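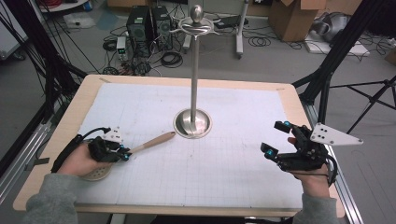 Work table with grid paper, a wooden-handled tool and a round perforated disc

Titeo Shared Kitchen, Juvent
Second progress report to the Corier Fund
June 22, 2019
Prepared by Oranuch Khamphan

Dear Ms. Grigaitė,

Please find the report on the second period of our grant. As you asked in your last letter, I write first about the lending of kitchen equipment and after that about the evening courses.

1. Lending of equipment

The lending shelf is now open on three evenings in the week. In this period we made 834 loans. Our target for the whole year was 1000, so we are in a good position, although the summer is usually slow. The most borrowed things are still the large pots and the rice cookers. The pasta machines are borrowed less than we expected, and we will not buy more of them.

We had a difficulty with late returns. Before, a borrower could keep an item for two weeks, and many people forgot the date. Now the period is one week and it can be extended by telephone. The late returns became fewer, but some older borrowers told us that one week is too short when they cook for a family event. We would like to keep both periods, the long one for pots over ten liters and the short one for everything else. If the Fund has no objection, we will start this in September.

The small items, such as spoons, hooks, stands and strainers, were not in the catalog until this spring. Somkiat Panyasiri has now given a number to each of them and written the numbers in the same book as the big equipment. It was slow work and it is not finished. The baking tins are still missing from the book.

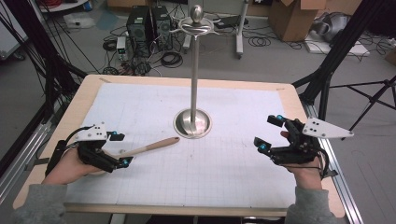 Steel mug stand with curved hooks, and a wooden spoon

2. Evening courses

We planned four courses and we held three. The courses on soups, on flat breads and on cooking for one person were full. The course on preserving vegetables was moved to the autumn, when vegetables are cheaper at the market. In total 40 persons took part. Most of them live within walking distance of the kitchen, and this was also the wish of the Fund.

In the soup course the participants asked for printed recipes in larger letters. We made them for the next two courses. The teacher of the flat bread course would like to have a second oven, because with one oven the last group must wait until nearly nine in the evening. We do not ask for money for it in this period. We are looking for a used one.

3. Money

The equipment line is spent, except for 200 dollars. We ask for permission to move this amount to the line for repairs. Two rice cookers need new cords and the handle of the biggest pot must be welded. The course line is underspent by the cost of the fourth course and we will use it in the autumn as planned.

4. Next period

We will finish the catalog, begin the new loan periods and hold the course on preserving vegetables. The fire inspection of the building is also due, and we will send you a copy of the certificate when we receive it.

With kind regards,
Oranuch Khamphan
Coordinator, Titeo Shared Kitchen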